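Votdale Community Choir
Minutes of the winter members' meeting, December 22, 2024
Mahasneh Hall, upstairs room
Minutes taken by Shuzhen Tan

Hello all, it's me again with the notes. Emmanuel Temba ran the meeting and I typed as fast as I could, so if I've put words in your mouth, write to me before the next one and I'll fix them. We started late since half the altos were still downstairs finishing the pie (it was very good pie, thank you Clasira Bakery).

1. Last meeting's minutes

Approved with one change. I had written that the basses asked for "fewer" Latin pieces and they would like it known that they asked for "shorter" ones. Fixed, and sorry, basses!

2. The winter concert

Mostly a happy conversation. Everybody agreed the second half went better than the first, and that the candle song was the best we've ever sung it. The first half had a wobble in the Welsh carol where the sopranos came in a bar early and took the piano with them. Emmanuel says it was his cue and he'll own it. I was standing right there and I think it was a group effort.

Ticket sales and the donation bucket came to $3,687 before we pay the hall. That's the most we've ever taken in at a winter concert and there was some whooping. The printed programs ran out before the doors closed, so next time we order more, and we order them earlier. I'll take that one on.

Two complaints from the audience, both passed along by the front desk. One was that the back rows couldn't hear the readings. The other was that the intermission was too long, which I'm going to gently blame on the line for cocoa.

3. Money

We talked about what to do with the concert money and it took a while. The piano tuning comes out first, no argument there. After that Emmanuel suggested setting aside $1,000 for the summer trip so that anyone who can't manage the full cost can still come. I loved this, and so did most of the room. There was a question about whether people would have to ask for the help out loud, and the answer is no, you just send Emmanuel a note and he keeps it to himself.

Voted on and passed. Two people abstained as they won't be on the trip and didn't feel it was theirs to decide.

Dues stay the same, at $40 for the season. If you still owe for fall, please pay before we start back up. You know who you are and so do I, ha.

4. Tables for the upstairs room

The folding tables are done for. One of them went down under the coffee urn at the November potluck, and the rest pinch your fingers. The hall has offered to split the cost of replacements with us, and after some back and forth we're leaning toward plain light wood with a matte top. A few people worried about scratches. Others said scratches are what a table is for, and I'm with them, but we did agree to buy coasters and see how that goes.

Emmanuel will get a price from Fustby and bring it to the next meeting. No vote on this yet.
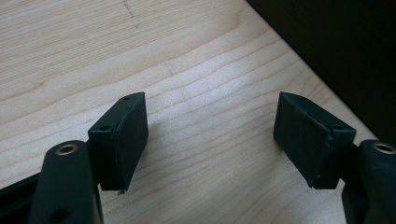
5. Summer trip

We're going in July! The festival has offered us a Saturday afternoon spot outdoors, and a short one in the chapel the next morning if we want it. We want it. The chapel is tiny with a lovely echo, so I'd like us to do something slow in there.

We had a long chat about the bus. Last time the air conditioning gave up before we were out of the county and I still have the headache. Emmanuel will ask for a newer one and get the answer in writing. Bring your own water either way.

Rooms will be shared unless you say otherwise. If you snore, please be brave and tell me, and I'll put the snorers together.

6. Spring music

The folders will be ready when we come back. There are 8 pieces, two of them repeats, so it's less work than it sounds. The tenors asked again for something with a tune in it and they're getting one, on page one.

There was also a request to start rehearsals a half hour earlier so that people with small kids can get home. We'll try it through the end of winter and then vote. The doors will be unlocked in time, I checked.

7. Anything else

Somebody left a green scarf and a single glove by the coat rack. They're in the piano bench.

Please stop parking in front of the side gate, the neighbor has asked us very nicely and I'd like to keep it that way.

Emmanuel thanked everybody for the year, and we sang one verse of the candle song before stacking the chairs.

To do before next time
Shuzhen: program order, room list for the trip
Emmanuel: table price, bus company, piano tuner
Everybody: dues, and return your winter folders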